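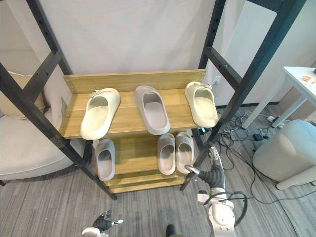 4.3 Preparação da célula da sapateira

Esta seção trata da montagem e da conferência diária da célula. A calibração das câmeras está na seção 5.

1. Apoie os pés da sapateira diretamente no piso, com o painel traseiro voltado para a parede.
2. Deixe 40 cm livres entre a prateleira superior e o ponto de repouso das mãos.
3. Aperte os parafusos das pontas do painel traseiro. Um painel frouxo desloca a prateleira quando a mão puxa um chinelo.
4. Distribua os chinelos nos dois níveis de cima, com a abertura dos dedos para a frente. A tábua junto ao piso não entra no ciclo.
5. Ligue o controlador Winent e espere a luz de estado parar de piscar.

CUIDADO: não entre no alcance dos braços com o controlador ligado. O botão de parada deve ficar com quem opera.
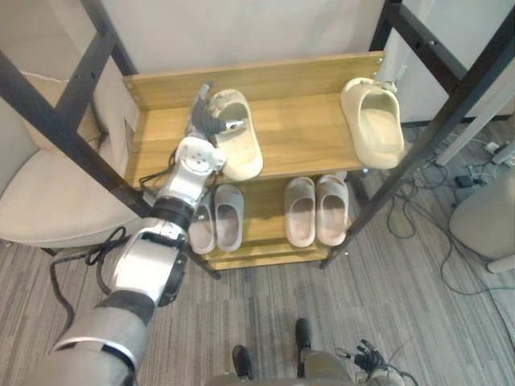 6. No menu Preensão, escolha o perfil "calçado macio" e ajuste a força para 13 N. Acima disso a sola cede e a mão perde a referência da borda.
7. Execute o ciclo de teste a 60% da velocidade, primeiro no nível superior e depois no inferior.
8. Confira a folga do cabo externo do braço com o cotovelo estendido. O cabo não pode esticar nem encostar nos montantes.

Nota: se a mão parar antes de tocar o chinelo, refaça o passo 2 e repita o teste. Não corrija a distância pelo software.
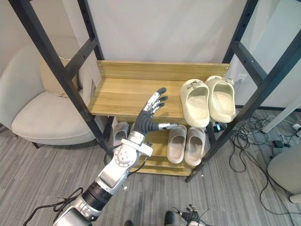 Su-chen Yang recomenda fazer o passo 8 também com o punho girado até o limite, pois na instalação da Kustetti o cabo só prendia nessa posição. A recomendação vale para todos os braços com cabo externo.

4.4 Conferência diária

1. Com o controlador desligado, passe um pano seco nas pontas dos dedos.
2. Mova cada dedo à mão, do aberto ao fechado. Se houver resistência, anote o dedo e não inicie o ciclo.
3. Afaste os cabos do piso dos pés da sapateira e do caminho do robô.

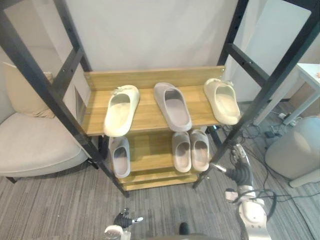
4. Verifique se as prateleiras estão encaixadas até o fundo nos dois montantes.
5. Envie as mãos à posição de repouso e compare o valor do ombro direito com o da ficha da célula. O valor de fábrica é 73 graus.

Se o valor do item 5 não conferir, repita o retorno à origem uma única vez. Persistindo a diferença, desligue a célula e abra um chamado na Kneath com o número de série do braço.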